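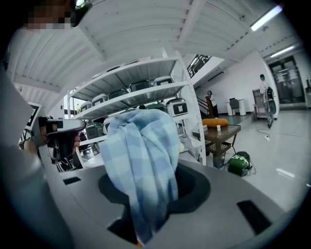

Checkered cloth, light blue and white, in its natural crumpled state.

Skarka Puppet Workshop: Frequently Asked Questions

Updated Sunday, January 25, 2026

Signing up

Who is the workshop for?
Kids ages 8 to 13 who want to build a puppet and put it in front of an audience. We run on Saturday mornings in Wistelbridge, in the old Aksoy building on the second floor. The door sticks. Push harder than seems polite.

My child is seven and very mature. Can you make an exception?
We have met a great many very mature seven-year-olds. The answer is still no, mainly on account of the coping saws. Seven-year-olds are welcome at the spring show, where they make an excellent crowd.

What does it cost?
The full session is $190, which covers materials, tools and a snack that we are told could be better. If that is out of reach, write to us before you rule it out. We hold back two places each session at no charge, and the form is one page long.

Do siblings get a discount?
No, but they do get separate tables if you ask.

Can I get a refund?
Up to the first Saturday, in full. After that we can move you to the November session if it has room. By the third week your child's puppet has a name and a tragic past, and we have never had anyone ask.

What they make

What kind of puppets?
Rod puppets, mostly. The head is papier-mâché over a balled newspaper core, the arms are cloth tubes, and the whole thing is run from below with one main rod and two thin ones. Marionettes come up every year. Marionettes are lovely to watch and take longer to untangle than to build, so we leave them for the teen class.

Does everyone make the same thing?
Everyone starts with the same egg-shaped lump. After that we have no control. Last session gave us a dentist, several wolves, a loaf of bread with opinions and a king who was also a moth.

Can my child bring fabric from home?
Please do. Old shirts, pillowcases and tablecloths are all better than new cloth, which tends to be stiff and hang off a puppet like a shower curtain. Wash it first. Anything with sequins stays in its own bag until the moment it is needed, and you will be finding them in the car either way.

Do they need to know how to sew?
No. We teach a running stitch and a whipstitch in week two, and those get you through most of a puppet. Hot glue is available with an adult at the table. Kids who refuse to sew on principle can use it, and can then explain to the group why an arm came off in Act One.

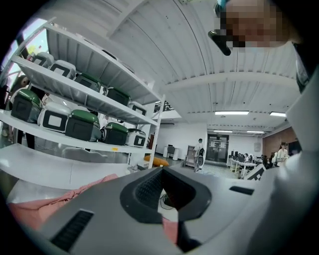
The day itself

What should they wear?
Clothes you have stopped caring about. The paint is washable in the sense that it can be washed. Closed-toe shoes are required, hair tied back near the glue guns, and no scarves.

Can parents stay?
For the first twenty minutes of the first day. After that we have found that the puppets start to look a lot like what the parents would have made.

What about allergies?
Tell us on the sign-up form and again at the door. The paste is flour and water, so let us know about wheat in particular. We keep a wheat-free paste on hand that is called Jirnon, after the kid who first asked for it to have a name. It works well and smells faintly of socks.

What if we miss a week?
Drying time is built into the schedule, so one missed week is easy to catch up on. Missing two is harder, and missing the painting day means a gray puppet. (Some of our best villains came about this way.)

The show

Is performing required?
Your child has to come on the day, but can run the curtain, the thunder sheet or the lights instead. The thunder sheet has a waiting list.

How long is the show?
Under an hour. Selim Erdem, who directs, has cut it shorter each year and has yet to receive a complaint.

Can we film it?
From your seat, yes, as long as you turn off the flash.

When do the puppets go home?
Right after the show, in a paper bag with the head at the top. Store it somewhere dry. We can't take puppets back, however they look at you from the shelf.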